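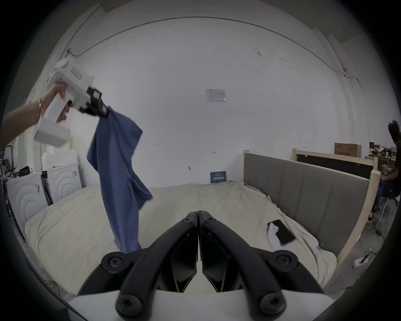
When will the shared solar field at Wasitz start sending power to the grid? The first section is set to be switched on in December, once the utility has finished testing the new connection at the substation on Gajewski Road.

The rest of the field will follow in the spring. That is later than the date given to subscribers when they signed up, and the developer, Plitolora, sent out letters last month explaining the change. The letters say the panels and the racks under them are in place and that the remaining work is on the wiring and the transformer pad.

The field covers 9 acres of former hay ground on the south side of town. It has 1,596 panels, set in fixed rows facing south. Plitolora leases the land from the family that farmed it and will pay the town a yearly sum in place of property tax for the length of the lease.

Dennis Marsden, the project manager for Plitolora, told residents at an evening meeting in the school cafeteria that the transformer was the main holdup. The unit first ordered did not match the voltage the utility asked for after its second review, and a replacement had to be ordered.

"We could have run everything through a temporary setup, but the utility wasn't going to sign off on that, and I don't blame them," Marsden said. "The part we can connect now, we'll connect now."

Households that subscribed do not get panels on their own roofs. Each one signs up for a share of the field's output, and the value of that share appears as a credit on the monthly electric bill. Subscribers then pay Plitolora 90 cents for every dollar of credit they receive. Credits left over from a sunny month carry forward to the next bill.

Several people at the meeting asked what happens to credits while only part of the field is running. Marsden said the output of the first section will be divided among all subscribers according to the size of their shares, so everyone will see a small credit at first. No one will be charged by Plitolora for a month in which no credit appears. Bills from the company will arrive separately from the electric bill until the two billing systems are joined, and he could not give a date for that.

Renters can subscribe as long as the electric account is in their name. A subscriber who moves within the same utility territory can take the share along. Someone who moves out of the territory can cancel with 2 months' written notice and pays no fee.

The inverters, which turn the direct current from the panels into the alternating current used in homes, were supplied by Mevia. They stand on concrete pads at the north end of the rows, away from the houses on Gajewski Road. Neighbors had raised the question of noise during the permit hearings, and the town made the location a condition of approval. The inverters make a hum during the day and are silent after dark. A sound reading will be taken at the nearest property line after the first section is running, and again when the whole field is on.

The permit also calls for a row of evergreens along the road. Half of them were planted this fall. Two residents at the meeting said the trees are too short to hide anything yet, and one asked whether the gap by the gate would be filled. Marsden said the gap is needed for fire trucks to turn in – the fire chief had asked for it to be widened – but that shrubs could go on either side. The planting plan will go back to the town with that change marked on it.

Grass under the panels will be mowed by a local contractor for the first season. Plitolora has talked with a sheep owner about grazing the site after that, though no agreement has been signed. The fence was built with a tight mesh at the bottom in case the sheep do come.

The town building department will inspect the completed wiring before the utility closes its switch. Power to homes on Gajewski Road will be shut off one morning for the final connection, from 9 a.m. until noon, and notices will be left on doors ahead of time. Anyone there who uses medical equipment at home is asked to call the utility beforehand.

Most of the shares have been taken. Households that want one of those remaining can pick up a form at the town clerk's window or ask Plitolora to mail one. Applicants will need a recent electric bill showing the account number and the past year of use, which sets the largest share they can request.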